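Galería: el mobiliario restaurado de la Sala Odmont

La Fundación Pindmont presenta en esta página una selección de las piezas recuperadas durante la última campaña de conservación de la Sala Odmont. Los trabajos, dirigidos por Concetta Ferri, se centraron en las superficies de madera clara de las mesas de lectura y de los muebles auxiliares. La galería permanecerá abierta a consulta pública hasta finales de febrero.

Mesas de lectura
Conjunto adquirido en el año 2000 a la casa Benedetti. Los tableros recibieron una limpieza en seco y un acabado mate de baja coloración, elegido para conservar el tono pálido de la madera y la lectura de la veta. Número de inventario: 3310.

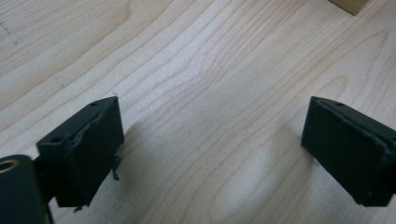 El criterio seguido en todos los tableros fue el de la mínima intervención. No se aplicaron tintes ni barnices de brillo, y las pequeñas diferencias de tono entre unas mesas y otras se han respetado como parte de la historia del conjunto.

Respecto al uso, se recuerda a los usuarios de la sala que los tableros no admiten recipientes con líquidos ni cintas adhesivas. Para el trabajo con tinta se facilitarán protectores de sobremesa en el mostrador de préstamo.

Muebles auxiliares
Los muebles auxiliares, con número de inventario 3469, se encuentran en la última fase de tratamiento en el taller Flonis. Su incorporación a la sala está prevista para febrero, una vez concluida la revisión de cantos y herrajes.

Consulta y reproducción
Las fichas técnicas de cada pieza pueden solicitarse por escrito al Servicio de Conservación. La reproducción de las imágenes requiere autorización previa de la Fundación y la mención expresa de su procedencia.

Página actualizada el domingo, 5 de enero de 2025.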